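Visit to the Tollerton shared workshop, 21 September 2023

I had wanted to see the Tollerton workshop since July, when a friend sent me their newsletter. It takes up the upper floor of an old print works, 18 steps up from the yard. Membership is 47 dollars a month and visitors get in free on open evenings.

The front room is woodworking and bikes. I spent a little time there, then went through to the back, where Aníbal Bermúdez was showing the two-arm table he calls Kumia. He started it at home and moved it in when it got too big for his spare bedroom. The arms are bolted to a frame of black aluminum extrusion, with wooden slats down the sides and a white work surface in between. He wants it to fold laundry and put it away in a bin.

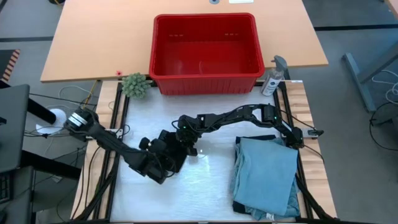
Kumia's two arms over the work surface, with the towel at right and the red bin behind.

Aníbal told me the first frame was too light and shook whenever both arms moved together. The second one took him 8 weekends. The extrusion was the big expense at 299 dollars, and he cut it himself on the saw downstairs. He routed the cables along the rails after snagging one and pulling a connector out.

We talked mostly about cloth. Towels are easier than shirts, he said, and thin fabric is the worst because the grippers pick up two layers at once. He is trying softer fingertips next.

I also looked in on the Muñoz bench, where two brothers repair sewing machines, and had coffee in the kitchen. Parking is in the yard behind the building, but the gate is locked at nine, so move your car before then.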